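Search this site
Search
Go

3/13/20
By Othmane Ouali

The case against the spare room

My aunt kept a spare room for 58 years and I can remember two people sleeping in it. One was me, with chickenpox. The other was a cousin who had missed the last bus from Nullanlow and apologised for it at every wedding until he died.

For the rest of the time the room was kept "nice", a word that meant cold. The bed was made. The curtains were half drawn in case the sun got at the carpet. You could go in to fetch something, but you were expected to come straight out again, like a burglar with manners. 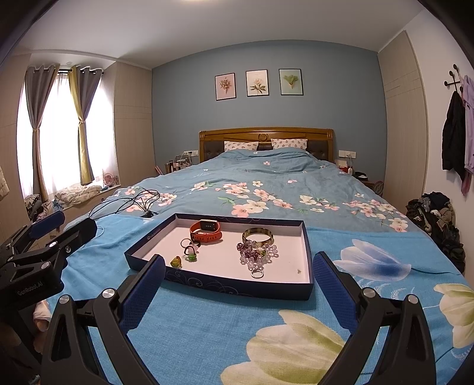 NULLANLOW, June. I went back last summer to stay with my old neighbour Hala Soliman, who has done away with hers. It is now where she eats her breakfast, as it gets the light. Guests have the sofa, and they go home on the second day, looking a little bent and saying what a lovely time they've had.

I think she is right, and I think most of us know it. We pay for a whole room, heat it badly and dust it twice a year on behalf of a visitor who would be just as happy at the Georgiou, where there is a kettle and you can walk about in your pants. Edgardo Manalastas, who sells houses and ought to be on the other side, tells me buyers ask for the extra bedroom before they ask about the roof. He has one himself. It has an exercise bike in it.

The usual defence is that one must have somewhere to put people. Very well, but look at what gets put there. Coats go on the bed first, then the bags for the charity shop, then whatever came out of the wardrobe when you were looking for something else.

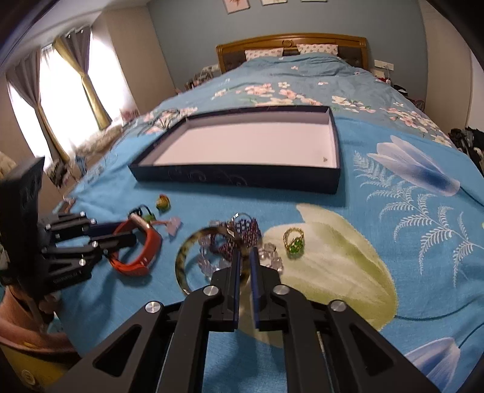
By the time anyone does come to stay, the whole lot has to be carried across the landing and piled up in your own bedroom, so that the guest sleeps in perfect order and you climb over a suitcase to get to the light switch. I have done this for people I don't even like.

My wife says I'm only against it as we haven't got one. There may be something in that. We did once, in the flat on Sevadska Street, and I spent nine years telling people they must come and stay. Mattes Albers finally took me up on it. He stayed until June and used all the good towels.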